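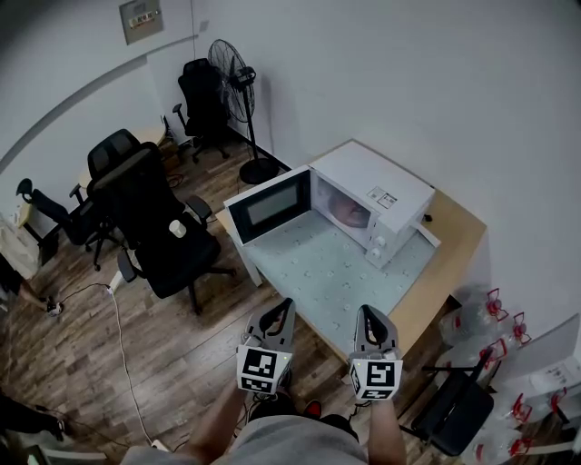
The **Prasteo microwave cell** is one of the hand-held gripper cells in the Rolunent workshop at Dangate, and it's the one I look after, so I've ended up writing most of its page. The wiki wants these entries to read like an encyclopedia. I've done my best, but you'll hear me in it.

## Overview

A cell, in our use of the word, is a desk, a thing to practise on, and a matched pair of grippers. In the Prasteo cell the thing is an ordinary white microwave with two knobs. A person holds one gripper in each hand and does the job (open the door, put something on the turntable, close up, turn a knob), and the recordings go off to train the arms. Each gripper has two curved fingers at the tip and a cube at the base with black-and-white markers on its faces. The tracking reads those cubes, so most of the upkeep below comes back to them one way or another!

The cell was called Palacios for its first few months, and you'll still find that name on older calibration files. Same desk, same microwave.

## Setting up

Start with the mat, the pale one with the little bumps. It goes down before anything else and it wants to lie flat right into the corner, and I do mean flat, because a ridge under the microwave will have it rocking every time the door is pulled. Then the microwave goes on top, angled so the door can swing fully open to the left without meeting the wall or your elbow. Try it a few times with a gripper before you settle on a spot. It opens differently with a gripper than with your fingers, and you'll probably want it a bit further forward than looks right.

Once you're happy, tape the feet. We lost a whole afternoon in August to a microwave that had crept 50 mm across the desk, a nudge at a time, and I was the one who'd said it didn't need taping.

Leave the code label on top of the microwave uncovered. It's how the unit is booked in and out, and people do love to put things down on it.

After that:

1. Switch on both grippers and let them sit for a minute.
2. Open and close each one all the way, left hand first.
3. Hold both over the middle of the mat and turn your wrists slowly until the software says it has every cube face.
4. Open the door, touch a fingertip to the turntable, and check that the number on screen agrees.

If step 3 stalls, look for glare before you start swapping parts. Late sun on a marker face will wash it right out, and so will the overhead light if a cube has picked up greasy fingerprints.

## Routine care

Wipe the cubes with a barely damp cloth at the start of each shift. No window cleaner, please, it lifts the print. I wipe the fingers too while I'm there, and then the turntable, which gathers crumbs from somewhere even though we don't cook in it.

Finger pads get changed every 100 sessions. You can stretch them, I have, but the grip on the knobs goes first and you won't notice until somebody reviews the recordings and asks why every turn takes two tries. The knobs just pull off for cleaning. Push them back on square.

Keep power cables out of the space where your chair rolls. You're watching your hands the whole time and you will not see your feet.

## Repairs

The common fault is a loose cube. The fixing screw backs out over time, and the tracked hand starts to shiver on screen even when you're holding still. Snug the screw by hand, then a quarter turn with the small driver, and redo the calibration from step 2. The left cube was replaced at session 271 after a drop onto the floor cracked a corner, and files from before then need the old offsets.

The other one is a finger that won't quite close. Nearly always it's grit in the slide. Blow it out and work the fingers gently, and please don't oil it (it feels lovely for a day and then it's worse).

The door hinge has been tightened once, at session 747. If the door starts to sag, log it and tell me before you reach for a screwdriver.

## See also

- Calibration files, Palacios naming
- Finger pads, ordering
- Dangate booking labels

*Last edited 06/12/2023*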